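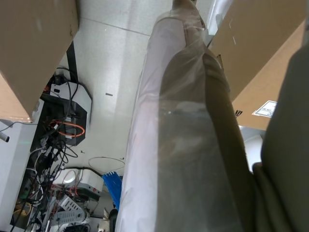 Wrist camera, plastic-wrapped part in view

Shared shop forum > Builds > Kitari bin picking, rod obstacle

tkragh
Setup is on the floor of our shared shop. The task is to take a named clip out of a clear bin with a wooden rod fixed over it. The rod is there so the planner has to deal with an obstacle in the approach path. Gripper is a parallel type, 208 mm from the wrist flange to the fingertips. Approach speed is limited to 180 mm/s.

Open problem: the depth image from the wrist camera has holes wherever clear plastic is close. The wrapped part in the first shot is bad and the bin wall is worse. The planner reads the holes as free space.

merikej
Which arm, and how is it mounted? If the base flexes you will chase errors that have nothing to do with depth.

tkragh
Shoulder joint on a black metal stand.

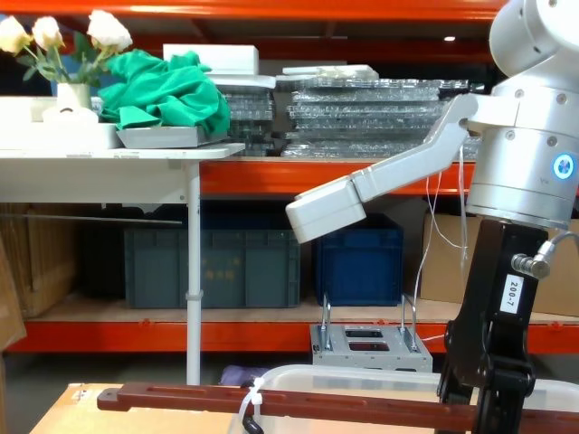 I put a dial indicator on the base and ran the arm through its longest reach. Deflection was below what I can read with that indicator. Camera cables are the more likely source of drift, and I have not strain-relieved all of them.

raimondsz
Unknown space should never be free space. Set it to occupied and see which plans survive.

tkragh
None of the ones into the bin. The far wall is mostly unknown, so the whole interior closes off.

diep_d
Then don't sense the bin at all. Model it. Current fixture steps, please, with dimensions if you have them.

tkragh
Current procedure:

1. Lay the workstation carton flat. It gives an opaque, high-contrast surface for the head camera to register against.

2. Place the bin beside the carton, fit the rod across the top and tie it at both sides.

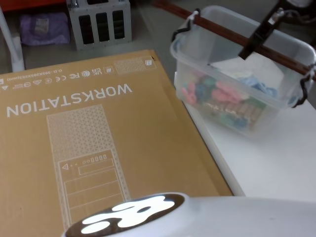
3. Load the clips and level the heap by hand. Keep the top of the heap 100 mm below the rod.

4. Run calibration from the head camera, then start the pick sequence.

merikej
I disagree with step 2. Cable ties over a rim let the rod roll. Print two saddles and screw them down.

raimondsz
Saddles are overkill for a light rod. Tie it tight and check it between runs.

tkragh
Changed since that list: the bin now sits on the carton, and the rod is on bent wire hangers hooked over the rims, with one cable tie on each.

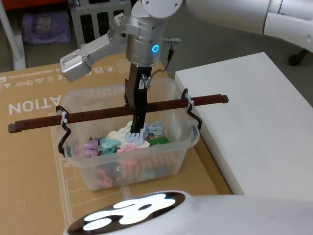

With the bin as a fixed mesh and the rod as a cylinder, the planner returns a path on most requests. Contents still come from live depth. I logged 275 requests in June and the failures were mainly clips lying against the wall.

diep_d
Pad the cylinder by a finger width and log rod contacts separately from missed grasps.

merikej
I still want saddles. A fixed mesh assumes the fixture stays fixed.

tkragh
Padding goes in tonight. I'll mark the rod position on the rim and post the offset after the next batch.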